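Morkcombe Shared Workshop Extends Two-Armed Robot Build

The Morkcombe Shared Workshop has confirmed that its members' robot project, known as Platirano, will continue for a further six months. The extension was approved following a review of the work completed since the project opened to members last September.

Platirano is a two-armed robot with humanoid hands, assembled and programmed by members in their own time. The project has 14 registered participants, most of whom had no earlier experience with robotics. Workshop rules require that at least two of them be present whenever the arms are powered.

"The group set out to build a machine that could work at an ordinary table, among the things people keep on one," said Svenja Heitmann, project lead. "The review found that the arms and hands are ready for longer sessions. The next period will be given over to handling tasks, with boxes and other light packaging first on the list."

Under the plan submitted to the review, each task will be attempted with both hands together. Members will keep a written record of every attempt, including those that are stopped early, and the records will be open to all workshop users.
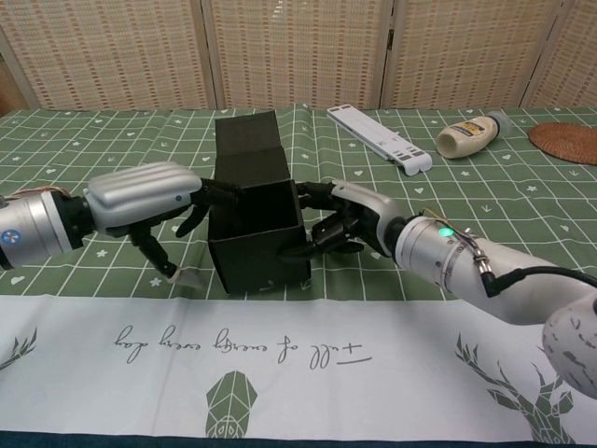 MORKCOMBE, 2022-04-01

Cardboard boxes were chosen for the first set of tasks on account of their low weight and cost. The black box on the grid-patterned tablecloth, open at the top and taller than it is wide, calls for the robot's fingers to approach from the left and the right. According to the project plan, members will compare several hand positions on boxes of this type before moving on to folding and closing flaps.

Shiela Tagle, who is responsible for the control software, said the present version allows a member to save a movement and repeat it at reduced speed. A revised version is in preparation and will add a shared library of saved movements. Wiring along the forearms will also be rerouted during the extension to make the joints easier to service.

Spending on parts and materials during the first period came to $1,169, met in full from participants' contributions. A separate request for replacement fingertip pads and cable has been approved for the coming period. The workshop will continue to provide bench space and storage at no charge to the group.

Heike Thiele, workshop manager, said the extension does not affect the booking of other benches. Members who wish to use the tables next to the robot are asked to check the posted schedule and to remain outside the marked area while the arms are in motion.

New participants may join at any time after completing the workshop's standard safety session. Applications should be made in writing to Eftychia Moschos, member services. Assembly drawings and parts lists are available for consultation at the front desk during normal opening hours.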